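Laltarden老楼的墙纸展开了,217张纸样可以看到月底

2024年9月3日

上周末我坐船去了一趟Jondside,本来是想去买熏鱼的,结果鱼没买成,在Laltarden里面待了一整个下午。先把消息说在前头:Laltarden那栋关了好久的老公寓楼,底层重新开门了,开门的第一件事就是办一个墙纸展,展期到九月底,周一休息,不要门票。住在Skondavport这边的朋友坐渡轮过去就行,下了码头沿着坡往上走,看见黄色外墙、绿色排水管的那一栋就是。

墙纸展听起来有点闷对吧?我出门前也是这么想的。我连自己家墙上贴的是什么都说不清楚(白的,有点凸起的小点,房东选的)。但是这次展出来的墙纸全是从这栋楼自己的墙上揭下来的,一层一层,从刚盖好的时候一直到最后一批住户搬走。同一面墙,换了一家人就换一种花色,有的人家干脆直接贴在旧的上面,懒得撕。所以工人四月份开始拆内墙的时候,从墙角撬下来的是一块硬邦邦的、像千层饼一样的东西,最厚的那块有19层。19层墙纸!放在玻璃柜里,侧面看过去一条一条的颜色,棕的、绿的、橙的,还夹着一层旧报纸。

负责把这些纸分开的是Eetu Hyvönen,他以前给人装修房子,后来专门修老房子的墙面和天花板。我去的时候他正蹲在地上给一个展板拧螺丝,我问他这个怎么揭得开,他说就是水汽、薄刮刀,还有耐心,而且早年的糨糊是面粉做的,反而好对付,最难弄的是七十年代的胶。“那个胶比墙还结实,”他说,“有几张我是连着灰泥一起锯下来的。”说完指给我看,果然背面还带着一大块灰泥,像饼干。

一共整理出来217张不同的纸样,每一张下面都写了出自哪一层楼、哪一间屋、朝哪个方向的墙。我特别喜欢这个写法,因为看着看着就开始在脑子里拼那间屋子了。三楼靠海那间的厨房,先是小格子,然后是大格子,再后来是画着蘑菇和洋葱的,颜色还相当鲜。隔壁那间卧室一直很素,素了好几层,突然来了一张大红大紫的牡丹,接着又回到素的。中间到底发生了什么?我和旁边一位完全不认识的太太讨论了半天,她认定是新婚,我认定是打赌输了。

说到人,那天来的人比我想的多多了。开幕那天更厉害,准备的200份小册子下午三点就发光了,后来的人只能拿复印的黑白版。黑白版的墙纸小册子,想想也挺好笑的,不过据说这周会加印,彩色的。我拿到的就是黑白版,回家以后自己用彩铅涂了两页(涂得很难看,不给你们看)。

很多来的人是以前住过这里的,或者爸妈、外婆住过。有一位老先生一进门就直奔走廊尽头,在一张浅蓝色带小帆船的纸样前面站住不动了。我后来跟他聊上了,他叫Eino Harju,小时候住二楼,那张帆船是他和弟弟房间里的。他说生病躺在床上的时候就盯着墙看,帆船一排一排,有一处接缝没对齐,船头撞到了另一条船的屁股,他小时候给这次撞船编了一整个故事,船长叫什么、船上运的什么都有。我问他这张里面有没有那个接缝,他弯腰找了好久,没找到,有点遗憾,但他说Eetu答应回仓库翻翻同一间屋剩下的碎片。我真心希望能翻到!

还有一段我觉得应该写出来,就是这个展差一点没办成。原本的施工计划里,内墙是直接打掉、装袋、运走的,墙纸根本没有人单独提过。是做隔断的工人里有一位觉得花样好看,撕了一条带回家给女儿包书皮,女儿带到学校,美术老师看到了就跑来问还有没有。这样一来才停了两个星期的工,让Eetu进去抢救。两个星期哪够,他说有半层楼的东西是晚上打着头灯揭的,揭下来就夹在旧床单里,床单是邻居们送来的,各种颜色,所以有一阵子仓库里墙纸和床单分不太清楚。

出钱的事我也问了。展板和灯是Suominen赞助的,就是坡下面那家卖油漆和壁纸的店,在Jondside开了好多年,我每次路过都觉得他们橱窗里那只瓷猫没换过位置。他们这次还挑了几种旧花样重新印,整卷卖的要等到冬天,现在先有单张,20欧一张,差不多海报大小,印在厚纸上。帆船那款我去的时候还有,蘑菇洋葱那款已经只剩样品了,店员说可以登记,到货打电话。我登记了。我老公问我要贴哪里,我说先登记再说。

关于重印这件事,大家意见倒是不太统一。我在咖啡角排队的时候(咖啡角就是一张折叠桌加两个保温壶,肉桂卷很好,早点去),听见两个人在争,一个说旧的就该是旧的,印成新的挂在客厅里就变味了;另一个说墙纸本来就是拿来贴墙的,锁在柜子里才奇怪。我个人站后面这位。你看那些老住户,当年谁也没把它当宝贝,做饭溅上油,小孩拿铅笔在上面画身高线,床头那块还被后脑勺蹭得发亮。这些痕迹展览都留着,身高线那张更是单独打了灯,旁边写着名字和年份,最上面那条线高得有点吓人,我踮脚都够不着。 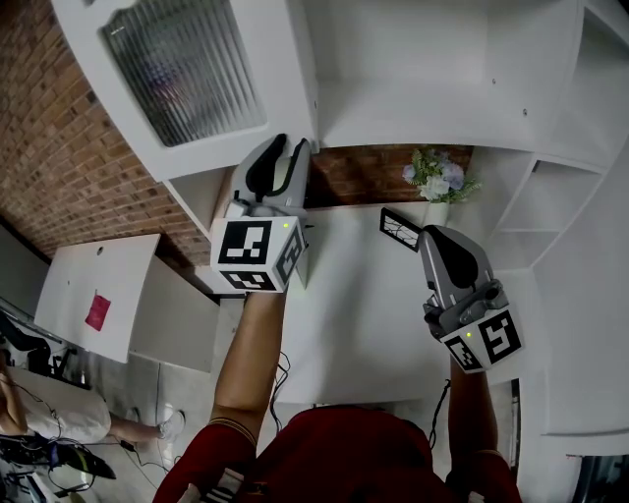 小块的墙纸边角料怎么处理,展览最后一间屋给了一个我很喜欢的主意:不成张的碎片不扔,裁成小方块,来参加周六工作坊的人可以挑一块带走。问题是带回家以后放哪儿呢,夹在书里就等于忘了。我的建议是别往墙上挂,找个小相框立在桌上就好,像照片里白桌面上的那个,深色的,细看是一圈黑边,里面衬着浅色带图案的一张,小小一个也压得住。浅花样配黑边尤其合适,边框一收,再淡的颜色也显出来了。如果你拿到的是深色碎片,那就反过来,配浅木头的框,或者在四周留一圈白卡纸,Eetu说千万别用胶带直接粘,过两年就黄了,用两个纸角插住就行。

工作坊每个周六下午一点开始,在底层靠院子的那间,小孩也可以来,不过刮刀是大人用的。内容其实很简单,先看怎么用水汽把两层纸分开,然后自己试一块,再学一点怎么压平。我那天没有报上名,只在门口伸头看了一会儿,里面安安静静的,偶尔有人“啊”一声,应该是撕破了。想去的话要提前在门口的本子上写名字,电话不接受预约,这个我打过去问过了,对方很客气,也很坚决。

交通说一下,因为上次我写鱼市的时候没写,被好几个人来信问。从Skondavport坐渡轮,到Jondside码头下,上坡有点陡,推婴儿车的话建议从教堂那边绕,路长一点但是平。楼里暂时没有电梯,不过展览全在底层,门口那两级台阶加了木坡道。厕所在院子里,找那扇蓝门。展厅里光线调得比较暗,是怕旧纸褪色,所以戴老花镜的朋友记得带上,说明牌的字真的小,我跟他们提了意见,回答是下次改。

拍照可以,别开闪光灯。柜子里那块千层饼很多人都想摸,旁边专门放了一小块可以摸的,已经被摸得边角都圆了。我也摸了,手感有点像旧的木头勺子,又有点像晒干的鱼皮(对,我还在想熏鱼的事)。

展览结束以后这些纸样去哪儿,目前还没定。Eetu希望留在楼里,楼上几层明年要改回住宅,他想在每层楼梯间的墙上留一个小窗口,把那一层原来的墙纸露出来,住进来的人天天上下楼都看得到。施工方说可以考虑,但要看防火那边怎么说。Eino Harju听说以后马上问二楼的楼梯间会不会放帆船,Eetu说楼梯间当年刷的是绿漆,没有帆船,两个人为这个又聊了好一阵,我赶船就先走了。

如果你家里有人以前住过Laltarden,抽屉里又正好有在屋里拍的老照片,背景带到墙的那种,他们也在收,原件不留,当场扫描就还给你。门口有一个纸箱专门放联系表,填好名字、哪一层、大概哪几年就可以。现在缺得最多的是四楼的,四楼有两间屋的墙纸一张都没能保下来,只知道其中一间好像是条纹。

开放时间是周二到周日,中午十二点到傍晚六点。肉桂卷一般两点前卖完。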